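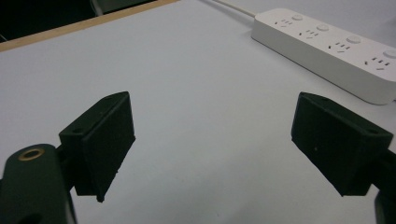
Gripper width, part two: getting rid of the lag

4 Sep 2023

In the last post I said I would write up the width estimation once it stopped changing every week. It has mostly stopped changing, so here are the notes.

A quick recap for anyone who skipped part one. We record demonstrations with a hand-held gripper and train policies on them. The fingers have no encoder. The only thing that knows how far apart they are is the camera, so the opening width has to come out of the video. That number ends up as one of the action channels, and if it is wrong the policy learns to close at the wrong moment.

The first version was a small segmentation model that found the two fingers, plus a few lines of geometry to turn pixel distance into millimeters. It worked well on our own benches. Black fingers on a white tabletop is about as easy as it gets. It worked less well on dark surfaces, and it was bad whenever a held object hid the inner face of one finger.

I spent longer than I should have on better masks. Baiba Vasiliauskas looked at my plots and pointed out that the masks were fine in most of the frames I was complaining about. The width curve was late. It had the right shape, shifted by a few frames, and I had been looking at single frames and blaming the model for it.

The lag came from two places.

The first was my own smoothing. I had a moving average that only looked backward, left over from when I wanted to run the estimator live. For offline processing there is no reason to do that. I replaced it with a centered filter over 5 frames and most of the delay went away.

The second was in Vikex, our converter. It was stamping each frame with the time the frame was decoded, and the pose stream used the time of capture. On a fast machine the difference is small. On the old desktop that does the overnight conversions it drifts, and it drifts more on long recordings. The fix was to carry the capture time through from the start and never call the clock again after that. I also made the converter refuse to write a file if the timestamps go backward, which caught one more bug the same evening.

With both fixed I reran the whole validation set, 902 clips. The two clips that still fail badly are ones where a finger is hidden for most of the recording. I have left those alone. They get flagged and dropped, and I would like to keep it that way until I see the problem more often.

Some smaller things that changed along the way:

The fully open and fully closed positions are now calibrated per gripper. I used to have one pair of constants in the config, taken from the first unit we printed. Fingers from a different print batch sit slightly differently on the arms, and the constants were off. Now each session starts with one full open and close, and the script reads the limits from that.

Labels for the segmentation model are down to 4,000 frames. I threw out a lot of near duplicates. Training is faster and I can't see a difference in the results. The labels I kept are the awkward ones, with glare or clutter near the fingertips. Power strips and cables were a steady source of false edges in the old model, mainly the dark adapters people leave plugged into them.

The viewer (Skunduvow, for those who have been asking what the window in my screenshots is) can now draw the width curve under the video with a cursor on it. This took an afternoon and I should have done it in the spring. Scrubbing to the moment of contact and seeing whether the curve bends there is the fastest check I have. I would have found the lag in a minute with it.

What is still open is the idle part of each clip. People start recording, hold the gripper over the table for a bit, and then begin. The fingers are open, nothing is between them, and the policy sees a lot of this. If I leave it all in, the trained policy likes to hover. If I trim it hard, the approach sometimes starts too abruptly. At the moment I trim on hand speed with a fixed threshold, and the threshold is a guess. I have a branch that uses speed and width together – it looks better on the clips I tried, but I haven't trained on it yet.

Next I want to clean up the calibration script so that it can be run by someone other than me. It still expects the folders to be named the way I name them. That should be done by November, and the trimming results will go in a separate post.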